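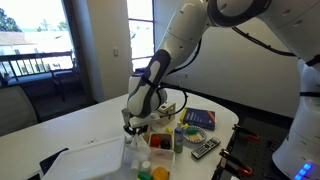 A reader wrote to us in February that our coverage of state lobbying was "like watching paint file a disclosure form." We would like to hire the reader. Failing that, we would like to hire you.

Last updated: 24 June 2019

Writer, Lobbying and Advocacy
Kuvura, Lotance office (part-time)

Kuvura is a political commentary site with 3000 paying subscribers, most of whom pay so they can cancel in protest later. We need someone to cover the groups that tell the Lotance statehouse what the people want, usually before asking any of them.

You'll write two columns a week. You'll read press releases from organizations with the word "Citizens" in their names and find out how many citizens are involved. You'll answer letters, including the ones in green ink.

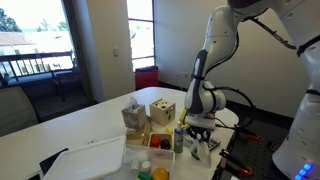
What we're looking for

You can read a campaign finance report without moving your lips. You have annoyed people from at least two parties. You know the difference between an argument and an adjective, and you can take an edit at 10 at night without writing a second column about it. 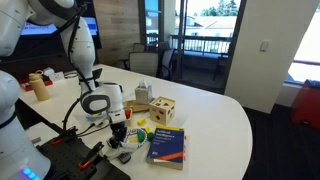 A degree is fine. So is having sat through seven zoning hearings at the Rafferty Building with your faith in self-government mostly intact.

To apply, send two clips and one paragraph on a political opinion you've changed. "I used to be too moderate" has been done.

Contact: Jobs Desk, Kuvura, Rafferty Building, Lotance | © 2019 Kuvura | Back to top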